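Filed under: Household notes | Storage

Search this blog... Go

Serving trays and clear containers, second pass

Tuesday, October 29, 2024

The sideboard in our place at Darncombe is 36 inches wide inside, and the old arrangement wasted most of it. Trays lay flat at the bottom with clear containers on top, so getting at a tray meant unloading everything above it. In April I moved the trays to the left side, standing on edge. The containers went to the right.

Metal trays with a thick rolled rim take more room on edge than their depth suggests. The rim sets the spacing, and two oval ones will not nest unless the curves match. I allow two inches per slot.

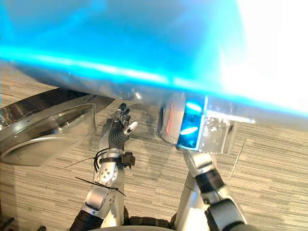

Reading time: 2 min

Polished silver metal shows every fingerprint on the inner curve. I wipe it with a dry cotton cloth, rim first, then the inside, and put a sheet of plain paper between pieces. Felt sleeves also work – Ásdís Holst uses them – but they add bulk and I ran out of slots.

Clear containers get sorted by footprint, tallest at the back. Lids go separately in a file rack. Anything without a lid goes to the garage shelf for 9 weeks, and if no lid has appeared by then it leaves the house.

Still to do: the divider nearest the door leans when the slot beside it is empty. A longer screw should fix it.

Contact | Copyright Household notes | Back to top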